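Progress report to Sikemo, second part of the project
19 December 2021
By Dušan Říha, Wesell

Of the 3,000 tidying runs planned for this period, we have completed 2,695. The delay comes from one fault, which I describe here in full, as our agreement asks.

In May the left gripper of the two-armed robot began to open by itself while it was carrying an object. It happened two times. In the second case a pen fell to the floor near Lenka Paulík. She was not hurt, but I stopped all work on that same afternoon. 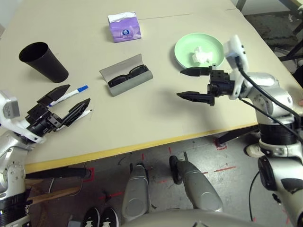 What caused the gripper to open?

A worn connector in the wrist lost contact when the arm was turned far outward, and the controller read the lost signal as a command to release.

Norbert Kuruc has replaced the connector on both arms. He has also changed the controller so that a lost signal now makes the gripper hold its position and stops the arm. We tested this by pulling out the plug during movement, and the arm stopped each time. The written safety check is longer now and must be signed before the first run of the day.

One matter is still open. Ľudovít Kolář would like a second stop button on the far side of the table, and I agree with him. The part is ordered from Stendville, but we have no delivery date. The cost is inside the present budget.

We ask for your approval to finish the missing runs in the next period.

Comments

Peter Paulík: Please add the old connector to the spare parts list as "do not use".

Norbert Kuruc: Done. I kept it in a labelled bag.

Contact: Wesell project office | © 2021 Wesell | Back to top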